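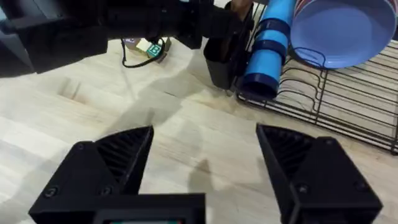 Leena Koivisto put it to us early on that we were comparing two things at once, fingers and controllers, and that whatever we learned about one would be smeared across the other unless we kept the cameras and the table layout out of it. We took the point, and most of what follows is organized around it.

October 14, 2023 | By Arvo Kokkonen and Leena Koivisto
Filed under: Robotics / Manipulation / Hardware Notes

4. Comparing fingers and controllers on household objects

4.1 What was compared

Two sets of fingers were tried on the same pair of arms. The first, which we call the Wuvanari fingers after the project that drew them, are black with a ribbed inner pad whose grooves run diagonally. The second, the Gosten fingers, share the outer shape and the screw pattern but have a flat pad of softer material. Both bolt to the same base, so a change of fingers takes a few minutes and a hex key, and the wrist camera stays where it is.

On the controller side we compared Karppinen, a plain position controller that closes the fingers to a commanded width, with Mesard, which closes until the motor current rises and then holds. Each controller ran at 50 Hz. We had expected the rate to matter a good deal more than it did. Slowing Karppinen down in June had made the arms look hesitant to anyone watching, and the grasps themselves barely changed.

Every combination of fingers and controller was given 25 attempts per object per operator, with repeats when a cable snagged or an arm faulted. The repeats are kept in the log and in the counts, which is how the total comes to the untidy figure of 1,313.

4.2 Objects and layout

We wanted things people have at home, and we wanted them to be awkward in different ways. Alphabet blocks are easy alone and surprisingly hard in a cluster, where a finger has to come down between two neighbors without pushing either. Scissors lie almost flat and have loops that invite a fingertip in and then refuse to let it out. A wooden spoon is long, round in section along much of its handle, and heavy at one end, so a grasp that looks fine at the start of a lift can turn into a slow pivot halfway up. We love the spoon. It taught us more than the rest of the set combined.

The easy zone is the open middle of the table. Objects near the far edge are a real stretch for the arms and bring the wrist down to a shallow angle, and a shallow angle is where the pad surface starts to matter.

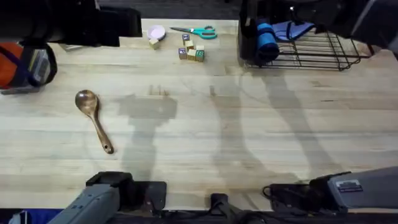 Figure 3. Fixed-camera view of the table with both arms; wooden spoon at left, scissors and alphabet blocks toward the back.

Layouts were laid out by hand. We did try a printed grid and gave it up, since operators began aiming at the lines. A loose layout brings more spread into the results, and we accept that, but it also gives every combination a fair share of bad luck.

4.3 Fingers

The ribbed pads did better on wood. With the spoon the difference was plain enough that both operators could name the fingers from the feel of the teleoperation alone, before looking at the table: the handle seated itself against the grooves and stayed put through the lift. The flat pads held just as firmly to begin with and then let the handle turn, most often when the grasp was taken far from the bowl of the spoon. Moving the grasp closer to the heavy end fixed most of this for either set, and we would recommend it to anyone whatever fingers they own.

Scissors went the other way. Plastic handles are smooth and curved, and a ribbed pad touches them along a few narrow ridges. The flat, softer pad gave a little and wrapped around the curve. We had not predicted this! Our notes from June say in so many words that ribs should win everywhere, and one of us (Kokkonen) argued for dropping the flat pads from the study altogether. We are very glad they stayed in.

On blocks, the two sets were close enough that we do not want to claim a winner. What counted there was the width of the fingertip, and both sets have the same one. An opening 8 mm wider than the block was about as tight as an operator could manage comfortably in a cluster. Below that the tip landed on top of the block as often as beside it.

4.4 Controllers

Mesard was the more forgiving of the two. An operator who was a little off center could close anyway, and the controller would stop on contact and hold without squeezing the object out to one side. Karppinen needs a good width estimate. Given one, it is quick and very repeatable, and for the blocks, whose size never changes, it was the one both operators asked for. For the spoon and the scissors, where the width depends on where you grab, they asked for Mesard every time.

Koivisto's worry about smearing turned out to be well founded in exactly one place. Flat pads compress, and under Karppinen a compressed pad means the commanded width is reached with less force than intended. Some of the spoon pivots counted against the flat pads in our first tally belong to that pairing and went away under Mesard. The ribbed pads still came out ahead on the spoon once those attempts were set aside, by a smaller margin.

4.5 Cameras

Operators could switch between a wrist view and the fixed view at any time, and we logged which one was up when the fingers closed. The fixed view was used for the approach and for deciding which arm to send. Almost nobody closed on it. From that distance the far edge of the table is small and the arms throw long shadows across the wood, and a shadow of a finger next to a real one is a nuisance when judging a gap.

The wrist view is where the closing happened. Its great strength is that both fingertips are always in it, in the same place, so the operator learns one picture of what a centered object looks like and then steers toward that picture. 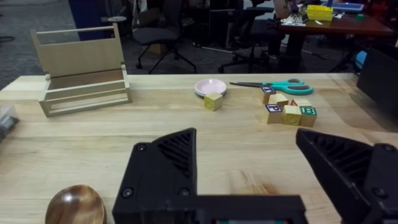
The cost is that the fingers take up a large share of the view and hide whatever is right under them, so the last bit of travel is done partly from memory. Two habits helped. One was to pause with the fingers wide open above the object and check the gap on each side before going down. The other was to bring the second arm up so that its camera looked across at the first. The second habit is slower, but it rescued a good number of grasps on the scissors, and by the end the operators were doing it without being asked.

Background clutter beyond the table edge did not bother the people at all. Whether it would bother a learned policy trained on the same views is a separate matter that we take up in Section 6.

4.6 Limits

Both operators had used these arms for months, so the results say little about beginners. Pad wear was not measured. A full session on one combination lasted around two hours, and we suspect, without being able to show it, that the later attempts in a session were a bit sloppier than the early ones. We also tested one fingertip width only, and after the block results we would very much like to try a narrower one with the ribbed pad on one side and the flat pad on the other. The mixed pair is already drawn, and it fits the present base.

Contact: the authors, care of the Wuvanari project | © 2023 Kokkonen and Koivisto | Back to top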